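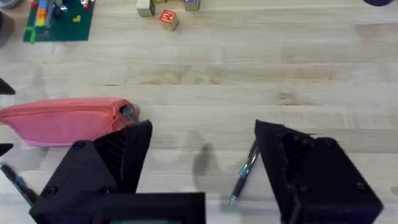
Pale planks and a lot of grain.

Stop selling me haunted furniture

14 April 2025

I was looking for a chair. I want that understood before we go any further, because my family now tells the story as if I'd gone off hunting for ghosts in my slippers. I wanted one plain kitchen chair to replace the one with the wobbly leg, I had a cup of tea, and I typed "old chair" into Clomura, where I buy most of my second-hand stuff. The third result was haunted.

It said so in the title, in capitals. HAUNTED CHAIR VERY ACTIVE. It had a cane seat and a scuffed back and would have been perfectly all right at a kitchen table. The seller wanted £186 for it. There was another chair further down the page, same sort of age, same sort of cane, slightly better condition if you ask me, and that one was £50. So there you have it, the going rate for a ghost is £136, and collection only.

I should say where I stand. I don't believe in ghosts, or I don't before about midnight. I grew up in a house where the landing light came on by itself and my mother would say "evening" to it and carry on up with the washing. I like all this. I've read every cheap paperback on poltergeists that ever turned up in a charity shop, and I'll happily sit through a whole evening of people in woolly hats whispering in a cellar on the telly. So please don't write in and tell me I've got no sense of wonder. I've got loads! It's the sense of wonder that's annoyed.

What bothers me about the haunted furniture trade is how lazy the hauntings are. I spent far too long that evening reading the listings (the tea went cold, no spirit required) and they were all the same one. A lady in grey. A smell of lavender. The dog won't go near it. I've known plenty of dogs and there's always some piece of furniture they won't go near, and another they won't get off, and I've never thought the dead came into it. One wardrobe was supposed to give off "a heavy feeling". It's a wardrobe. Try getting it up the stairs.

Compare that with the stories people used to tell, or still do, when there's nothing to sell at the end. The old hotel in Drolholm, the Mazurek, has a room on the top floor where guests are meant to wake up and find their shoes have been put in a line. Just that. No lady, no lavender. I've stayed there twice and my shoes stayed where I'd kicked them, and I still lay awake both nights listening. That's a proper ghost story. It's small and pointless and a bit rude, and it sounds like something that somebody had happen to them and didn't quite know what to do with. The hotel doesn't charge extra for the room either. When I asked about it at the desk the woman looked rather embarrassed and gave me a leaflet about the boat trips.

Now, I know the argument on the other side, having had it with my sister all through Sunday lunch. She says it's harmless fun. She says a person who pays over the odds for a haunted chair knows perfectly well what they're paying for, same as with a fortune teller on a pier, and that the story is part of the goods. You're buying something to tell people when they come round. And I do see that. I once paid too much for a teapot on the strength of a story about a shipwreck, and I'd have been cross if anyone had proved it came from a department store.

But read the questions people leave under the listings and it stops being quite so jolly. Most are joking. Some aren't. There was one from a buyer who wanted to know if a mirror would be suitable for somebody hoping to hear from her husband, and the seller had answered, cheerful as anything, that it had "great results" and she could have it for a tenner less if she was quick. I shut the laptop after that one and went and did the washing-up.

You can't prove it's a lie, is the trouble. If I sell you a chair as oak and it's pine, you can send it back. If I sell you a chair as haunted and it just sits there, I can say the spirit's shy, or it's still settling in, or (this is a real one, I've seen it used) that you haven't got an open mind. The customer gets the blame! There's a little box called an Illus that lots of the sellers photograph next to their stock, with a row of lights that are meant to flicker when something's about. As far as I could tell from the pictures it was always lit, next to chairs, next to dolls, and in one case next to a bread bin.

I'm not asking for a law. I can't imagine what it would say. All I'd like is for Clomura to put these things in a section of their own, so that a person with a wobbly kitchen chair doesn't have to wade through the afterlife to replace it, and so there's somewhere to put a plain line at the top saying this is for entertainment. It wouldn't spoil anyone's fun. The people who want a grey lady would know exactly where to go and find her. And it might make the sellers try a bit harder, with all those lavender smells lined up in one place and the shoppers able to compare.

And I'd like them to leave the bereaved alone, which I don't think needs a section. They could simply answer "no, I'm sorry, it's only a mirror" when somebody asks a question like that.

I bought the £50 chair in the end. It came in October, in the rain, in the back of a man's estate car, and it creaks whenever the heating goes off. My sister says it's obviously haunted and I've been undercharged. I've been saying "evening" to it, mostly to keep her quiet, and the dog sleeps underneath.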